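Keeping the Irkavside Cell in Step

At the Irkavside works, the smallest assembly cell on the floor receives the most regular attention. Installed by Van Acker in July, it has one arm, one gripper and one task: to place slender plastic parts into the receptacles of a gray plate, in the order set by the production sheet.

Responsibility for its upkeep rests with Bheki Potgieter, senior technician at Sinitz. Every fourth week he takes the cell out of production for 2 hours and works through a written schedule of 51 checks. The finger blocks are examined for wear, the screws of the linkage are tested for tightness, and the taught position of each receptacle is compared with the value recorded at commissioning.

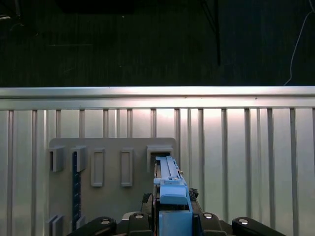

The gripper brings a light-blue part to the upper-right bracket of the mounting plate. The view is from the wrist.

Insertion is the most demanding of these checks. The arm is run at reduced speed, and the technician watches the angle at which the part meets the slot. A small error in the taught point can be corrected from the pendant. A larger one requires the plate to be released and set square again.

"I would sooner spend the morning on the plate than the afternoon on the program," Mr Potgieter says.

All four finger blocks held in stores are numbered, and each change is entered in the cell's logbook. A second cell, to the same layout, is being prepared at Breledmont.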